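Keeping two arms out of each other's way: notes for the planning talk
Speaker notes, the long version. Slides are mostly pictures, so the words are all in here.

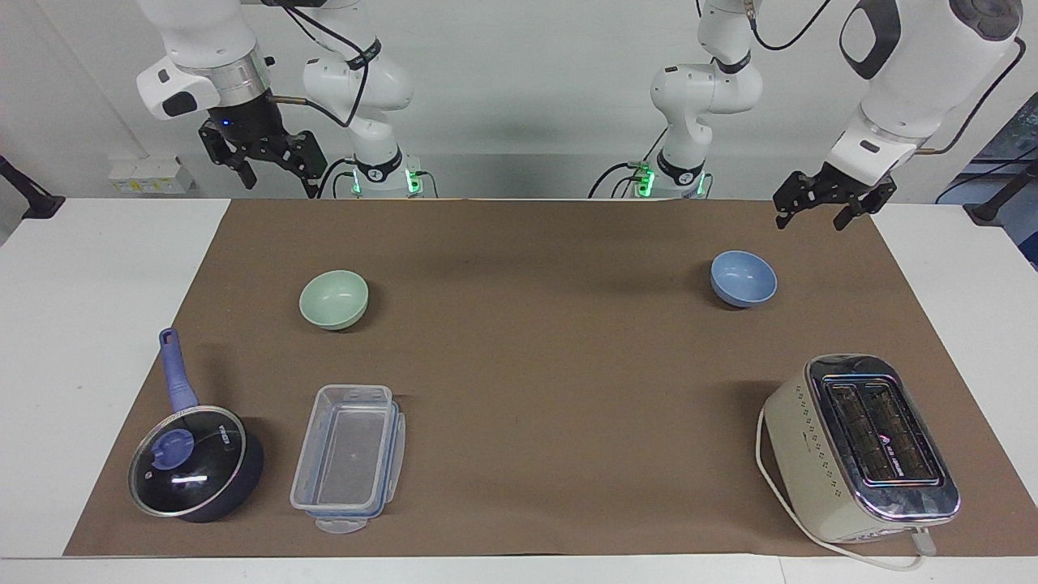 Right, so hello, and thanks for staying past the coffee. I work on the planner at Trarosard, which means I write the bit of software that sits between "we know where the things are" and "the motors move". I'm going to talk about the scheduling layer, Drusell, and mostly about the parts of it I got wrong first time round.

(Check the clicker works. Say the slides will be shared.)

Start with the problem. Two arms, one table, kitchen things: bowls, a saucepan with a lid, a toaster. If you plan for each arm on its own, life is lovely. Both paths come back quickly, both are smooth, and then you play them together and the elbows want the same bit of air. The grippers are hardly ever the trouble, by the way! Everyone watches the fingers, and it's the big links further up that get you.

My first go was to plan both arms as one big thing with all the joints thrown in together. It's the proper answer and I still like it. But it was slow, and when it failed it gave you nothing to go on, just a shrug and a timeout. So we threw that out (well, I sulked for a bit, then we threw it out).

What we do now has 3 stages. Say them slowly.

First stage, each arm gets its own path and pretends the other one is parked. Second stage, we lay the two paths over each other and look for places where the swept shapes touch. Third stage, we slide the timing. One arm waits, or slows down, until the overlap goes away. Only if that fails do we go back and ask for a new path, and then we only ask for one arm's.

Pause here, somebody always asks who gets to go first. We tried "left arm always wins" and it was awful, the right arm spent its life waiting. Now whichever arm is holding something goes first, and if both are or neither is, the shorter path goes. It's a daft little rule and it has held up better than the clever one I wrote before it.

Perception bit, keep it short. The object poses come from Russo, our detection service. Clear lids are a pain. A glass lid or a see-through food box gives you depth readings from whatever is underneath, so the planner thinks there's more room than there is. We pad anything tagged as transparent and take the hit on space. Cables are the other one. A toaster is a nice solid box, its power cord is a wiggly line that a box doesn't cover, so we now mark cords as a separate no-go strip on the table surface. I'd left that out for ages and I'm still a bit embarrassed.

Demo part. Show the replay tool, Davow. Load the saved plan, the 16 second one, and scrub through it. Point out the coloured bars along the bottom, one for each arm, pale where it's waiting. Then drag the start of the second bar left until the overlap warning comes up. Do NOT press re-plan on stage, it goes off and thinks and everyone looks at their phones.

If the replay won't load, skip to the recording and talk over it.

Two things I'd do differently. I'd write the replay tool before the planner – I spent weeks reading joint angles out of log files when a picture would have shown me in a minute. And I'd save the failed plans from the very start, with the object poses alongside. We only kept the good ones early on, so all those lovely odd failures are gone.

Still open: handing an object from one arm to the other. Sliding the timing is no help there, because you want them close together. At the moment we switch the overlap check off for the fingers only and leave it on for everything else. Ask if anyone in the room has a better way, and leave time for it.

Questions. Repeat each one into the microphone before answering.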